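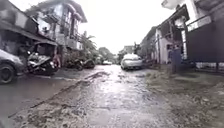 泥出しくらいはもう機械に任せられるはずだ、という意見が、前回の記事に読者から届いた。床掃除は何年も前から自動化され、倉庫では棚が自走している。泥をすくって脇に寄せる作業のどこが難しいのか、という趣旨である。

難しいのは、すくう動作そのものではない。掘削と運搬だけを取り出せば、建設機械の分野に十分な蓄積がある。問題は、住宅の泥出しが家事と土木の中間にあり、どちらの機械もその中間を想定して設計されていない点にある。

まず路面から考える。住宅地の道路に薄く水が張り、その下に泥が沈んでいる場合、距離センサーの多くは水面の反射に影響される。空を映した水面は、カメラにとっては空に近い輝度の領域であり、深さの手がかりにならない。舗装の上に泥の筋が盛り上がっていれば、片側は滑らかなアスファルト、反対側は凹凸のある泥という具合に、数歩の幅で走行条件が変わる。人間は長靴の裏で確かめながら歩く。車輪型の機体で同じことをするには、接地圧と滑りを常時推定し、推定が外れたときに止まる仕組みが要る。

次に対象物の分類がある。家の前に泥まみれのバイクが折り重なっている状況を考えてほしい。ハンドルや車輪らしいものが不規則な角度で突き出し、外装の破片が混じる。全体が同じ色の泥に覆われているため、色による領域分割はほとんど役に立たない。どこまでが一台なのか、どれを引けば山が崩れるのか。作業者は軽く揺すって反応を見る。把持計画の研究でも、絡み合った物体は剛体の山積みとは別の問題として扱うべきもので、ネジの箱から一本を取り出す技術の延長では解けない。

さらに、廃棄の判断が加わる。泥の中の布一枚を捨てるか残すかは、形状認識では決まらない。家の者に聞くしかなく、聞くためには作業を中断し、洗い、見せる必要がある。中断の回数が増えれば、機械の稼働率は急速に下がる。

昨年の7月、Floltora社の小型クローラー機が泥の搬出作業を行う試験に立ち会った。試験場は平らなコンクリート床で、含水率を調整した泥が均一に敷かれていた。積載量は一回25キログラム、往復の経路は固定である。この条件では機体は安定して動き、46往復を連続でこなした。運んだ量は1000キログラムを超えた。数字だけ見れば、人手の代わりになると言いたくなる。

しかし停止は2回あり、どちらも原因は機構の故障ではなかった。一度目は泥に混ぜた木片がバケットの縁に掛かり、荷重の推定値が許容範囲を外れたためである。二度目は排水溝の蓋を段差と誤認した。復旧はいずれも人が行った。連続運転の記録は、この復旧時間を除いて集計されている。実際の住宅地では木片も蓋も例外ではなく、地面の標準的な構成要素である。

同じ試験で使われたJarumという認識ソフトウェアは、泥の表面を硬さの段階に分けて地図にする。発想は妥当だと思う。ただし地図は一度走った場所についてしか得られず、最初の一回を誰が走るのかという問題が残る。Balochの計画では飛行体から先に撮影するそうだが、軒下や玄関の内側は上から見えない。泥出しの労力の相当部分は、まさにその見えない場所に集中する。張り出した屋根の下、門扉の裏、床下の点検口などである。

工場の清掃と比較すると、差はより明確になる。切粉の回収が自動化できたのは、切粉が単純だったからではない。床に傾斜をつけ、溝を切り、切粉が一か所に集まるように機械の側から環境を作り替えた結果である。家庭用の掃除機ロボットも、利用者が床の物を片付けるという前処理に依存している。自動化の成功例の多くは、作業の難しい部分を作業の外に押し出している。被災した住宅では、その前処理にあたるものが作業の全部になる。

では何もできないかといえば、そうは考えない。切り分ければ使える部分はある。道路端まで出された泥を集積所に運ぶ工程は、経路がほぼ一定で、途中の判断も少ない。Trakbridgeが提案する追従型の運搬台車は、自律性を低く抑え、人の後ろについて荷を運ぶだけの機械である。技術としての目新しさは乏しいが、一輪車を押す負担は確実に減る。停止しても人がそばにいるので、復旧の手順を別に設計する必要がない。私は現時点ではこの種の機械に予算を付けるべきだと考える。

路上に駐車車両があり、道端に人が立っている場所で大型の自律機を動かすことには反対である。走行禁止領域を設定すれば安全は確保できるが、両側に家と泥の堆積が迫る街路でそれを行うと、動ける領域がほとんど残らない。安全余裕と作業量の両立は、制御則の改良だけでは埋まらない幾何学的な制約である。

冒頭の意見に戻ると、「すくって寄せる」という記述は、作業の中で最も機械化しやすい部分だけを抜き出したものになっている。評価試験を行う側には、搬出量とともに、人が介入した回数と一回あたりの所要時間を公表してほしい。その二つの値がなければ、導入する自治体は必要な人員を見積もれない。次の試験では、均一な泥の代わりに側溝の泥をそのまま使い、木片も取り除かずに走らせてもらいたい。

2026年2月9日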